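Wurkik leader kit, two-arm version: review after a month

Posted 20 January 2021 by Taner Çetinkaya

Short version: good kit, bad manual, buy spare cables. Long version below, written fast, sorry for typos.

We got ours in December. Use is narrow. We record people doing bench tasks through the arms (pouring, drawing up liquid, dispensing, swapping containers) and those recordings go to train a policy. So I care about one thing mostly, how many usable demos I get out of a tired operator before lunch. No opinion on the kit for anything else.

Setup. Half a day. The manual has you calibrate the arms before you set the limits, wrong way round, do limits first. Firmware update failed twice on the right side and then went thru on the third try, no idea. Support at Wurkik answered same evening, credit to them.

Feel. Leader arms are light, nice in the shoulder, a bit vague in the wrist. You notice it on anything tall and thin. Ilham Mansour does most of our recording and she got comfortable in one afternoon, I took three days and still knock things over. Gripper triggers are great. Long travel, you can close slow. Best part of the whole box really.

Liquids are where I pushed it hardest. Our syringe task: red liquid, two beakers, left arm on the beaker side, right arm on the syringe. Colored liquid on a white top so the head camera has something to see.

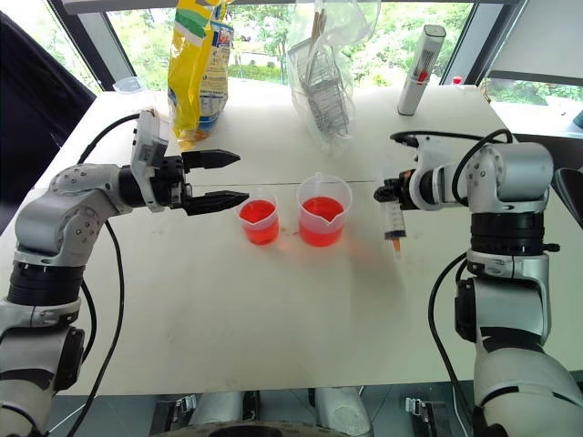 Syringe task, head camera view. Right gripper on the syringe, left one open by the small beaker.

Numbers for that task. 115 episodes in the first week, 31 thrown out. Most of the bad ones were the operator hesitating over the beaker, which the policy will happily copy, so out they go. A few were the recorder dropping the wrist stream without telling anyone. Fixed in the later update, but check your files!

Holding a syringe upright with the gripper is fine. Working the plunger is another story, and we script that part. If you need fine plunger control by hand, this is not your kit. Wurkik's page sort of implies it is.

Recorder software. Start/stop on a foot pedal, yes, finally. Labels are one keypress. You can mark an episode bad right when it ends and I wish every tool did this. Export is slow, 40 minutes for a full morning. The viewer crashes if you scrub backwards too quick. Also it names everything by time only so rename as you go or hate yourself later.

Cables. Too long in some places and too short at the wrist. Ours hang and loop, we tape what we can. One connector is already loose. Budget for spares.

Compared to the Collidham set we had before: Collidham has the better wrist, much worse recorder. For precise stuff with few episodes I'd still pick Collidham. For volume, Wurkik, easily. We are at more than 800 episodes over all tasks now and teh arms havent drifted enough to bother me.

Good: triggers, pedal, marking bad episodes, support.
Bad: manual, export speed, cables, wrist a bit vague.

4 out of 5. Would be 4.5 with a real manual. Will update if the loose connector dies.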